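Vaner 双指夹爪工作单元日常维护与重新标定规程

撰文：Cameron Tamihana　　7月

本规程适用于 Rewi 实验区内的 Vaner 双指夹爪工作单元，内容包括指尖检查、腕部相机复位、工作台面布置及标定后的验证步骤。凡夹爪拆卸、更换指尖、移动固定相机支架或连续运行满300小时之后，均须按本规程执行一遍。操作人员应已完成 Pudby 控制软件的基础培训，并熟悉急停按钮的位置。

一、准备工作

开始之前，应将机械臂移至维护位，控制模式切换为手动，并将速度上限设为最低一档。在控制台上确认当前无排队任务后，方可进入单元范围。如需接触夹爪内侧，必须先切断夹爪驱动电源，并在开关处悬挂维护标牌。

所需工具如下：
内六角扳手一套
无尘布及中性清洁剂
塞尺
标定板
维护记录表

二、指尖检查

指尖为易耗件。表面划痕及边缘轻微崩缺在正常使用中较为常见，一般不影响抓取，但应在记录表中注明位置，以便与下一次检查对照。检查时应同时使用目视和腕部相机画面两种方式：目视用于判断裂纹与松动，相机画面用于判断两指在视野中的位置是否对称。
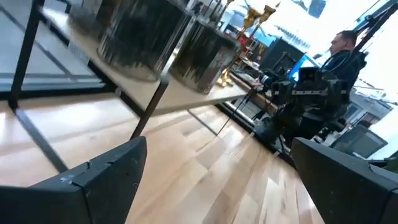 图1　腕部相机视角，左右两指分别位于画面下方两角，左指上缘可见白色划痕及崩缺。

出现下列任一情况时，应更换指尖：崩缺延伸至夹持面；指尖根部出现贯穿裂纹；闭合后两指夹持面之间可塞入塞尺最薄一片。更换须成对进行，不得只换一侧。安装螺钉应交替拧紧，先预紧，再按 Vaner 随机手册给出的扭矩值紧固。

清洁时用无尘布蘸取少量清洁剂擦拭，不得将液体直接喷在夹爪或相机上。镜头应使用专用镜头布，由中心向外擦拭。

三、腕部相机复位

1. 恢复夹爪供电，将夹爪张开至最大行程。
2. 在 Pudby 软件中打开腕部相机预览，调出参考叠加线。
3. 观察两指轮廓与叠加线的重合程度。若左右偏差不一致，应松开相机支架的两颗固定螺钉，微调后重新拧紧。
4. 将夹爪闭合再张开2次，确认画面无位移。
5. 保存当前画面，作为下次检查的参考图。

相机安装在腕部，画面会随手腕姿态倾斜，属正常现象，不应以画面中地面或桌沿是否水平作为判断依据。窗户进入视野时容易过曝，如影响轮廓识别，可改变手腕朝向或手动降低曝光，不得改动已保存的标定文件。

四、台面布置

验证抓取所用的物件应放在台面远侧的架高平台上。平台由一块平板和两侧黑色金属支架构成，放置前应检查支架是否稳固，板面有无倾斜。 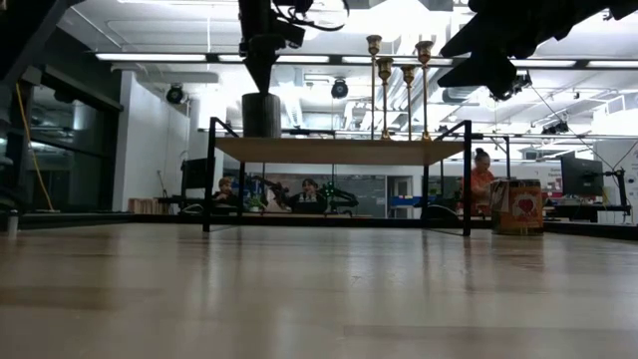

Irton 技术通讯　第347页

布置物件时，应将圆柱形物件与细长物件分开摆放，本单元现行做法为黑色圆柱体置于左侧，黄铜烛台置于右侧。烛台高度不一，杆身较细，适合检验夹爪在不同高度下的接近精度；圆柱体表面无明显光泽，适合检验下探位置。台面木纹光亮，会映出顶部灯光，固定相机若因反光误检，应先调整检测区域，再考虑调整灯光。

臂上的线缆应留有足够余量，腕部转到极限位置时不得绷紧，也不得垂入抓取路径。发现线缆绕圈过大，应用扎带重新归整。

五、验证

先执行空载验证。令机械臂以低速移动至圆柱体正上方，停稳后由固定相机画面核对末端与物件的对中情况，再逐步下降。下降过程中操作人员的手应始终放在急停按钮旁。

空载验证通过后，进行抓取验证。对每个物件依次执行接近、夹持、抬升、放回四个动作，并记录夹持力读数和放回位置。烛台应夹持杆身，不得夹持杯口。若放回后物件倾倒或位置明显偏移，应停止验证，返回第三节重新检查相机支架。

完整验证一轮约需400秒。邻近工位有人员就座时，验证仍可进行，但机械臂的运动范围须限制在本台面以内，并事先口头告知。

六、记录与归档

验证完成后，应填写维护记录表，内容包括指尖状态、螺钉扭矩、参考图文件名、各物件验证结果及操作人员签名。记录表于每周二交 Rewi 实验区设备管理岗归档。未通过验证的单元应保持手动模式，维护标牌不得取下，直至复检合格。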